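3.2 Interior layout and access to the drive area

The enclosures examined in this part of the study are desktop computer cases of the kind most often received by municipal reuse workshops. Of the 242 units entered in the Zedwood intake register, 59 were set aside for a closer study of how the storage drive is reached, disconnected and removed. The remaining units were processed in the usual way and are reported in Section 4.

For each unit the side cover was opened and the interior was recorded before any part was taken out. Three features were noted in every case: the position of the drive cage, the path of the power and data cables, and the type of release used to free the drive. Cable path proved the hardest to code. Two cases of the same model may leave the factory with identical wiring and arrive at the workshop with quite different wiring, as earlier repairs tend to move bundles out of their original clips.

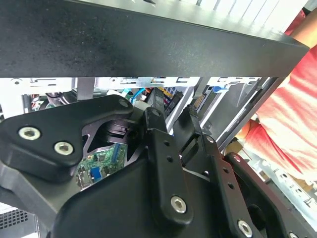
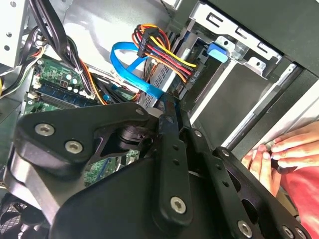
Figure 3. Open desktop case with drive cage, motherboard and cabling. A blue tab is present at the drive cage in both views.

Flurina Wieser

The case in Figure 3 was coded as "cage, tab release, shared cable space." The motherboard and the drive cage lie within the same open interior, and cables pass between them. In the second view, a bundle of red, yellow, orange and black power wires runs to a connector at the back of the drive, while a bright blue SATA data cable loops around the drive area. Under our coding rules, a cable that loops in this way is recorded as an obstruction only when it must be moved before the drive can be withdrawn.

Color was recorded as a separate item. Several manufacturers mark parts intended for handling with a single color, and workshop staff told us in July that they look for such marks first - often before consulting the service sheet. The coding form therefore distinguishes between a colored tab on the cage and colored parts elsewhere in the case, such as slots and cable jackets, which may draw the eye without serving as a release.

Loose dust on panels was noted but not scored. Sharp edges on sheet-metal rails were recorded under worker safety and are treated in Section 5.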